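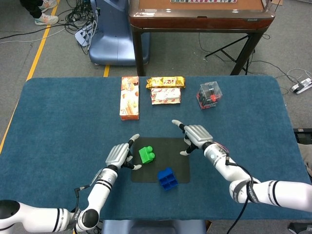 Green block and blue block on the grey mat, snacks at the back of the table.

Skeltell Table Sets – read me first

Hello, and thanks for downloading. Skeltell is a collection of pictures of ordinary small things on a table: toy building blocks, snack boxes, wrappers, packets and the like. It began as a modest folder at Stosari and has grown a fair bit, so this file has grown along with it. Please have a read before you unpack everything, as the folders are large and the names take a little getting used to.

What's in it

There are 880 table layouts in this release. Each has its own folder with the pictures, a plain text list of what was put out, and a short note on where the things were placed. The full download holds 2,000 pictures. If you only want a taste, the starter pack has 200 of them and opens happily on an older laptop.

The table

We kept the same blue carpeted table for the whole Ellinau group. We're rather fond of it. The carpet gives a nice even colour behind the smaller things, although blue blocks are harder to pick out on it than green ones, and that is one good reason to have the dark grey mat. The mat is square and lies flat. In the notes, "on mat" means the whole item sits on it, and "near mat" means anything within 30 cm of its edge.

The blocks

Blocks are listed by colour and by which way up they are. Studs up is written "up". A block with its hollow underside showing is written "over", like the blue one in the picture at the top. We went back and forth on whether to record the number of studs and in the end we did, but only where they can be seen – a block lying "over" has a blank in that column, and it should stay blank.

The snacks

Boxes, wrappers and packets are sorted by shape and not by what's inside. An upright box is "box, standing". A packet lying down is "packet, flat". Shiny wrappers have caused us the most grief, as gold ones pick up the light and the lettering can be hard to read. Where one thing rests on another, both are listed, with the lower one first. The Woo group has more of these than Ellinau does, so start there if stacked things are what you're after.

Known problems

Some lists in the Woo group still say "gray" where the rest say "grey". Searching for both will catch them all. A few of the January folders have their notes saved twice under slightly different names; the contents are the same, so keep whichever you like.

Changes

8 Jul 2019 – block lists tidied, starter pack added, spelling of "wafer" fixed throughout.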